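Rusudex two-finger gripper: review from the Zornov open day

Zornov opened its applications lab to customers on a Tuesday in July, and the station most people had come for was the bin-picking cell with the new Rusudex gripper. I had two sessions at it, one in the scheduled morning slot and a longer one after lunch, when the group had thinned out. I don't have a unit on loan. What follows is based on watching it work, handling a spare gripper on the bench, and reading the log that Zornov printed for visitors at the end of the day.

What was being shown

The Rusudex is an electric two-finger gripper for small, mixed, irregular parts. Zornov sells it with its own mounting plate, a cable set and a license for Javier, the grasp-planning software. The arm was a Pallimetti, but the gripper is offered for other makes with an adapter. Gholamreza Abbasi ran the cell and answered most of the questions.

The usual demonstration for this class of hardware is a gray plastic tote full of identical shampoo bottles. Zornov chose a paper bag, rolled down to make a low, soft-walled bowl and held in shape with black tape. Kraft paper creases, moves when touched and gives the planner a brown floor under brown objects. A rigid tote would have been easier in every respect. The contents were mixed as well: a rubber duck, a sponge, a crumpled red wad, and a few brown pieces that were hard to tell from the paper at a distance.

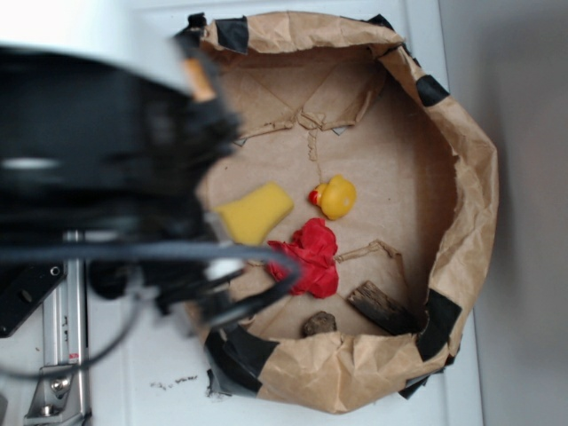

Grasping

The task was to take a named object out, set it on the table, and return it when asked. The log for the day listed 284 attempts, of which 82 percent were successful on the first try. Abbasi counts an attempt as failed if the object leaves the fingers at any point before release, which is a stricter rule than I have seen at other demonstrations.

The sponge was the most dependable item. The fingers close under current control, and the default setting compressed the foam enough to hold it without folding it in half. The duck was nearly as good when it was taken across the body. Grasps on the head tended to rotate, and on two occasions in the afternoon the duck swung down and touched the rim on the way out.

The red wad gave mixed results. It has no stable shape, so a grasp planned on its outline may close on a single fold. Javier has a setting called "close and check," which pauses after contact and compares finger travel with the planned width. With it on, bad grasps were abandoned early and repeated. With it off, the arm lifted and sometimes came up with nothing. I would leave it on and accept the longer cycle.

The dark chunk of wood was the weakest case when it lay against the wall. The gripper needs clearance on both sides of the part, and here one side was paper. The software can be told to treat the wall as compliant and push into it. Abbasi did this for the afternoon session, and pickups near the wall improved, at the cost of a bag that had to be reshaped by hand between runs.

Speed

Transfer moves are quick. The approach is slower, and the final descent is slower again, by design. Thérèse Cormier, who was in my group and runs a returns-sorting line, asked for the descent limit to be raised. Abbasi raised it by one step. The motion looked fine, but the paper floor was hit hard enough to shift, and the next object had to be located again. For a rigid container the higher limit would probably be acceptable.

Cables and mounting

Cable routing is my main complaint. The supply comes in through a braided sleeve from the side, and thinner leads continue from there to the gripper body and down toward the finger. The sleeve is tough and well terminated. The thin leads are exposed, and one of them forms a loop that sticks out past the body. Over an open table this does no harm. Inside a deep container I would expect it to catch sooner or later.

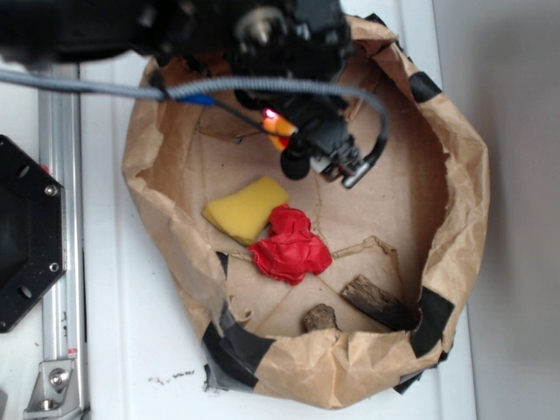
Rusudex gripper over the sponge and the red wad, with the braided sleeve coming in from the left.

I asked whether a covered version is planned. Imelda Sison, the mechanical lead, said a molded guide is being tested and will fit existing units. No price was given. Until it is available, buyers should plan on tying the loop back themselves and checking full wrist rotation before running at speed.

The small light on the side of the body is bright and can be read from across a room. I would have liked the printed quick guide to list its colors. At present they are found only in the Javier help pages.

Changing fingers takes 23 seconds with the supplied hex key, timed on the bench by Sison and without hurrying. I needed longer. The screws are not captive, and I dropped one. Captive screws would cost little and should be standard at this level.

Software

Javier runs on a separate box and is set up from a browser. The object list is plain and easy to edit. Teaching a new item means placing it in view in several poses and confirming the outline each time. Đức Diệp added a visitor's key fob to the list during our slot and had it picked up before the next group came in.

The weak point is logging. Failures are recorded with a time and an object name but no reason code. Cristian Urrego, on the software side, confirmed that the planner knows the reason internally and does not export it yet. For anyone who has to tune a cell after the vendor has gone home, this matters more than another percentage point on the success rate.

Verdict

The gripper itself is good. Force control is fine enough for foam, and the fingers deal well with a mixed set of small objects in a container that does not hold its shape. Cable protection is unfinished, and the log needs reason codes before I would recommend it for an unattended shift.

Suitable for: sorting and returns work with light, mixed items in shallow containers.
Less suitable for: deep bins, parts lying tight against a rigid wall.
Ask for before ordering: the cable guide, a second set of fingers, and a trial using your own container.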